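Why does my text model repeat the same line over and over?

Posted by Bredwood, May 2024

I'm training a small character-level network on fan-written mystery stories, all saved as plain text. Training runs fine and the loss goes down. When I ask it for a new chapter I get two decent sentences and then the same phrase until it hits the limit. I'm using the Turkoretti package with default settings. Do I need more stories, or is something set wrong?

Sjögren

Check the sampling temperature first. If it is very low the model picks the most likely character every time and gets stuck in a loop. Try 0.8 and generate again from the same checkpoint. You don't have to retrain for that.

Cluvow

Same as above, but look at your input files too. Mine had the site's header pasted in at the top of all 12 stories, and the model learned the header very well.

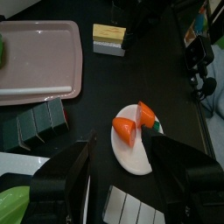
Sequence length matters as well. If you cut the text into very short chunks, the network never gets to learn how one sentence leads to the next. Think of the toy carrot on the plate, in two halves with a small gap between them. A chunk that ends mid-sentence leaves a gap like that, and the state has to be carried across it. Make the chunks longer and see if the option to keep state between batches is on.

More stories would help, but I'd do that last.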